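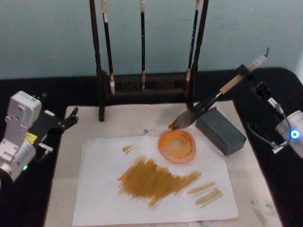 December 18, 2021

Notes on a calligraphy table, mostly for my own reference, as I keep rearranging it and forgetting what worked.

The base layer is black cloth. It hides drips and takes the glare off the tabletop, and it goes through the wash at the end of the month. On top of that sits the board, and the paper goes on the board. The board has never come fully clean. Gray and bluish stains stay in the surface after scrubbing with warm water and a soft sponge, and I have stopped treating this as a problem. Stains that are completely dry do not transfer to the sheet. Stains that are still damp do, so I leave 35 minutes between sessions.

For paper I am working through a pack from Maruyama. One side is smoother than the other. Write on the smooth side. The rough side pulls ink out of the brush too quickly, and a long horizontal stroke goes dry before the end.

The large brush needs more preparation than the small ones. Soak it to the full depth of the bristles, press it out against the side of the bowl, then load it in two passes. If the bristles fan out, there is too much water in them or the ink was not worked up toward the ferrule. Kanako Uchida, who taught the evening course I took in March, had us load and press out the brush 22 times before we were allowed to touch paper. My wrist objected, but the habit stuck.

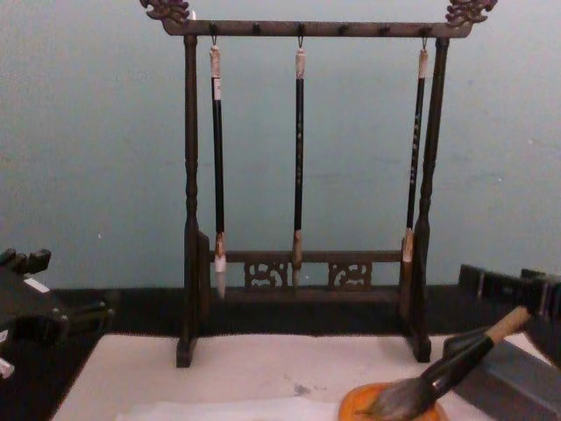 Storage is the part I got wrong for years. I used to stand wet brushes upright in a jar, tips up. Water runs down into the ferrule, the glue softens, and hairs begin to come out in the middle of a stroke. A hanging rack solves this. The brush dries tip down and keeps its point.

Some details on hanging:

Rinse until the water runs clear, then shape the tip with two fingers.

Leave space between brushes so the tips do not touch.

Check the cord loops. I have replaced two with waxed thread from Nurdale – a double knot holds, a single one slips.

Dust the carved parts of the rack with a dry brush. A cloth snags on the openwork.

Next job is a felt underlay in a larger size. The one I measured for is 9 centimeters too short at the near end.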